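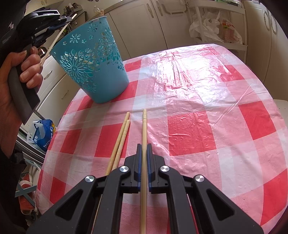

Gran's rule was that you couldn't eat on a bare table, so the first thing Benedikt unpacked at the Hesley Street flat was the tablecloth. Red and white gingham, plastic, glossy as a toffee apple, and creased from the move in ways no amount of smoothing would ever fix. He loved it! He threw it over the round table and it slid straight off the far side, so he threw it again.

"It looks like a milk bar," said Marnie from the doorway.

"It looks magnificent."

Next came the blue basket. He'd found it at the bottom of carton 41, under the bath mats, and he let out such a yell that the neighbour's dog started up. Snowflakes and flowers were cut right through the sides, and little stars too, and when he held it up to the window the light came through all of them at once and landed on his shirt.

"Colour me amazed," Marnie said. "What's it for?"

"Chopsticks!"

"It's the size of a bucket, Ben."

"Chopsticks to begin with." He was already digging through the next carton. Gran had kept hers in it all through his childhood, along with clothes pegs, birthday candles and once, for most of August, a tortoise. You reached in without looking and took what you got. Two that matched meant good luck, and two that didn't meant you did the dishes.

He found a pair of wooden ones wrapped in a tea towel and laid them side by side in the middle of the table, a bit crooked, and stood back to admire them. Marnie had come in by then, pretending to look for the kettle. She nudged one with her finger so it sat closer to its neighbour.

"They match," she said.

"They do! So who's washing up?"

"There's nothing to wash. We haven't got any food."

It was ten past five and the noodle place on the corner opened at half past. Benedikt grabbed his keys — then went back and straightened the cloth one more time, and it slid, and he caught it with his knee.

"Leave it," said Marnie, laughing now. "Extra chilli on mine."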